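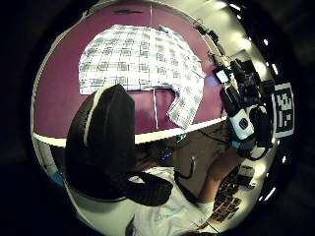
O Howard acha que a parede brilha demais e que era de ter ido logo para mate, a folha branca até se aguenta, o bordô atrás é que lhe faz impressão quando se acendem as luzes todas. Registado. Tem alguma razão no brilho, na cor não cedo.

Caderno da sala Vītola, novembro, entrada das 10 da manhã, continuada à tarde

Parede: duas demãos de Skuranau bordô (na lata diz "ameixa", na fatura diz "vinho", enfim). Acabamento acetinado, foi o que veio. Mate só por encomenda, 12 dias. Perguntar se aceitam devolver a lata fechada. Se não aceitarem fica para retoques.

Folha dos quadrados: impressa na Bekico, papel branco, quadrados escuros em grelha. É a segunda impressão, a primeira veio vincada do tubo e foi para rascunho. Desta vez pedi para enrolarem com a impressão para fora, custa menos a assentar. Deixei-a de um dia para o outro em cima da mesa grande com livros nos cantos.

Montagem, para quem tiver de repetir:
- limpar a parede com pano seco. Com pano húmido nem pensar, na primeira semana a tinta larga cor, ficou um pano cor-de-rosa
- nível encostado ao rebordo branco. Atenção que o rebordo NÃO serve de referência sozinho, medi nas duas pontas e não dá igual
- marcar a lápis só os cantos de cima
- fita Porik em toda a volta, sem esticar. Se estica, faz onda
- alisar do meio para fora com a mão, de luva. Muammer usou a espátula de borracha e também deu

A folha ficou na parte alta da parede, com a borda de baixo acima do rebordo. O Muammer queria-a mais baixa, 70 cm mais baixa, para não ser preciso escadote de cada vez que descola um canto. Pois, mas aí qualquer pessoa que pouse uma caixa no rebordo bate-lhe. Fica em cima. O escadote passa a morar atrás da porta e pede-se a toda a gente que o devolva.

Fita: a Porik de papel tem menos cola que a outra, e ainda bem. Teste num bocado de parede atrás do armário: a de papel saiu limpa, a transparente arrancou tinta até ao primário, uma lasca do tamanho de uma unha. Deitei fora o rolo transparente para não haver tentações.

14h e tal. Reflexos. Apaguei a fila de luzes do lado da janela e a parede melhora bastante, sobretudo vista da mesa. Com tudo aceso fica uma mancha clara que anda connosco quando mudamos de sítio. Na folha em si não notei, o papel é baço. O Howard veio ver outra vez e continua na dele. Sugeriu uma demão de verniz mate por cima. Não sei se pega em acetinado sem lixar, e lixar agora com a folha posta é uma porcaria de pó que ninguém quer. Fica em aberto.

Contas até agora: impressão 34 euros, já com a repetição (fizeram-nos desconto na segunda porque o vinco foi do tubo deles). Fita saiu do armário, não conta. Tinta vai na conta das obras, o Muammer Aksoy tem a fatura na pasta verde, ou dizia que tinha.

Rebordo branco: tem de levar uma limpeza a sério, pingos de tinta em cima do branco vêem-se a quilómetros. Experimentei com a unha e sai, com álcool não experimentei. Não pousar copos lá!! Nem parafusos, riscam.

Coisas que faltam
- folha de reserva, pedir o mesmo ficheiro e o mesmo papel, guardar plana na gaveta larga
- escrever a lápis no verso a data de impressão (esqueci-me nesta, agora está colada)
- etiquetar o interruptor da fila da janela
- lata de Skuranau: tampa mal fechada, bater com o maço de borraha
- ver com o Howard Tapley o tal verniz, mas num retalho de madeira primeiro, não na parede

18h. Passei com a mão pelos quatro cantos antes de sair. O de baixo à direita cedeu um nada, pus mais um bocado de fita. Ver amanhã cedo, antes de ligarem o aquecimento.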